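Drekley stores – does anyone still want a theme in a shop?

jadwiga_w
Posted March 2018

Last week I visited the new Drekley homeware store. It has 643 square meters and I could not remember one thing from it after. Compare this with old Brosetti, where every room had a different floor and you got a little lost.

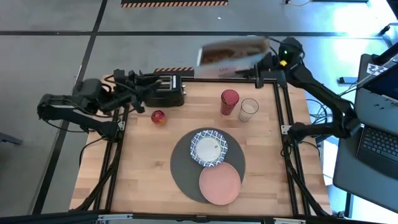
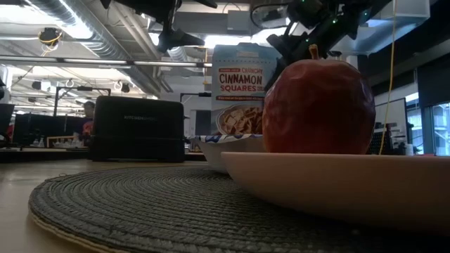 An apple in both.

Reply 1 – nasrin_g
I disagree a little. I go to a shop to buy a lamp, and at Brosetti I needed 24 minutes to find the lamps. Drekley is boring, yes, but the prices are on the shelf and the staff know the stock.

Reply 2 – witold.grabowska
Nasrin, you can have clear prices and also some character. Kozłowski does it with only 4 small shops. Each one keeps the old counter from the building.

Reply 3 – jennylyn_s
I worked for Prenditz when they changed to the white interior. We were told customers asked for it. I never met such a customer.

Reply 4 – nasrin_g
But did the sales go down?

Reply 5 – jennylyn_s
In my branch no, they stayed the same. So I must give you this point. The regular people stopped to chat, though, and I missed them.

Reply 6 – jadwiga_w
Witold, which Kozłowski shop should I see first? I have a free Saturday.

Reply 7 – witold.grabowska
The one by the station. Go before noon.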